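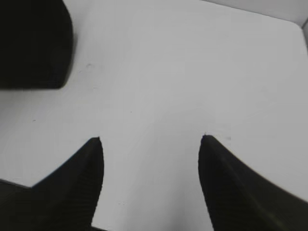

White work surface, packing room, October

Progress report to Ovico
Prepared by Neelam Agarwal

The packing room is set up and the white surface is in use. We have packed 186 welcome bags this month. Stojan Perić has moved the spare stock to the back shelves and labelled it by colour.

The black tote with tan webbing handles is our choice for the remaining bags.

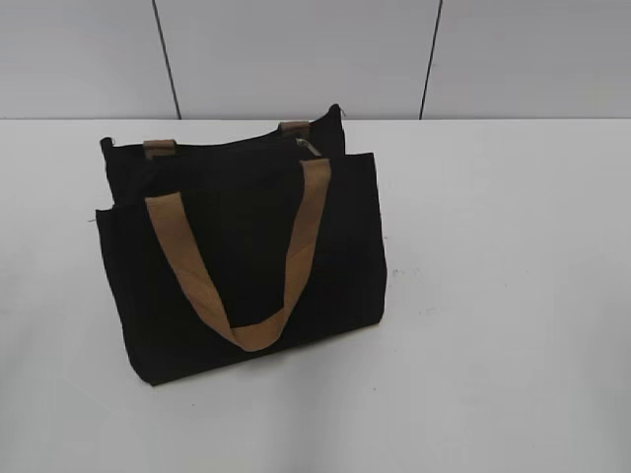 Next steps
Order 26 more totes from Ludel. Delivery takes up to 3 weeks. Spending to date is $2,134.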